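Teswood Residential Services
Washroom Upkeep Project, Tudham and Lekota sites
Progress report to the Vunmont Fund
20th September

1. Work completed in this period

Since the July report, the surface care routine has been introduced at both sites. Each washroom is now attended to in a set order: loose articles are moved aside, the counter is wiped from the back edge forward, and the faucet, basin and drain are finished last. Cloths are spread flat before use and refolded between counters. The written procedure has been revised twice following comments from staff at Lekota, and now runs to two pages.

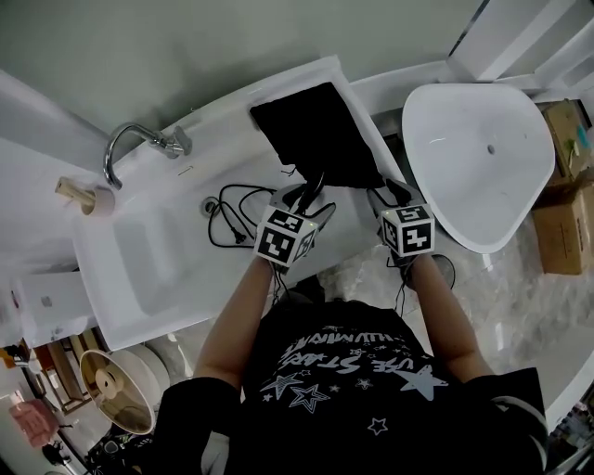 Staff training is on schedule. To date, 21 members of staff have completed the two-hour session, against a target of 30 by the close of the grant year. The remaining places will be offered at Tudham first, where turnover over the summer was higher than expected.

2. Expenditure

Of the $2000 awarded for cloths, cleaning products and printed guides, $400 remains unspent. We request approval to carry this sum into the next period for replacement cloths.

3. Matters outstanding

The procedure does not yet cover freestanding basins, where the gap beside the counter requires separate attention. A draft section is in preparation and will be submitted with the next report.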